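From: Brenda Orellana
To: Okmont Seed Savers list
Date: 29/07/2026
Subject: Re: [okmont-seeds] Keeping bean seed over winter

Dear Tibor and all,

I've been meaning to answer this since it came through, but the beans themselves have been keeping me outside until dark, and by the time I've washed up and eaten something I'm no use to anyone at a keyboard.

Tibor Barta wrote:

> Hello everyone. My second year growing the Dristcombe pole bean and I would
> like to keep my own seed this time. Last fall I picked the pods when they
> were fat and yellowish, shelled them right away and put them in a jar with
> the lid on. By New Year's the whole jar smelled like a basement and there
> was gray fuzz on most of them. Did I pick too soon, or was it the jar? Also,
> does anybody freeze theirs? My brother-in-law swears by it.
> Thanks, Tibor

Oh Tibor, I'm so sorry about that jar. I think it was a little of both, and I did exactly the same thing my first year, only with limas, and I cried over them.

Fat and yellow is too early if you can possibly wait. I leave mine until the pods are tan and papery and the beans rattle when you shake the vine. If a wet spell is coming (and it always is, isn't it, right when they're nearly there!) I pull whole plants and hang them upside down in the garage with an old sheet underneath, because the pods do pop and you'll be finding beans behind the paint cans until spring.

After shelling I spread them one layer deep and leave them for 15 days, stirring with my hand whenever I walk past. Then comes the hammer test, which Rajkumari Dwivedi taught me back when she was running the swap table. Put a bean on the back step and hit it. If it shatters, they're ready for the jar. If it squashes or dents, give them another week and try again. You lose a bean or two but it's worth it.

On freezing, yes, I do, but only after they've passed the hammer test. Two days in a sealed jar in the freezer takes care of weevils. I actually leave mine in for 4, out of pure nervousness. Let the jar come back to room temperature before you open it, or you'll have water all over your nice dry seed.

Fermín Jara asked me at the May meeting how many plants you need to keep a variety going. For beans I save from as many good ones as I have room for, and I mark the best early on with a bit of red yarn so I don't absentmindedly eat them. I've done that too.

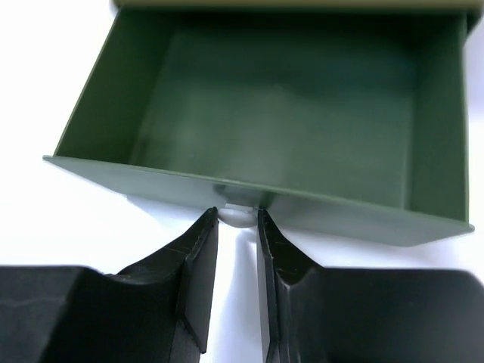

One last thing, Tibor, before I let you go. If you lost everything, please don't buy new. I have 300 Dristcombe seeds left from last year that I'd been saving for the swap, and half of them are yours. Send me your mailing address off list and I'll get them out to you with a note on which row they came from.

Warmly,
Brenda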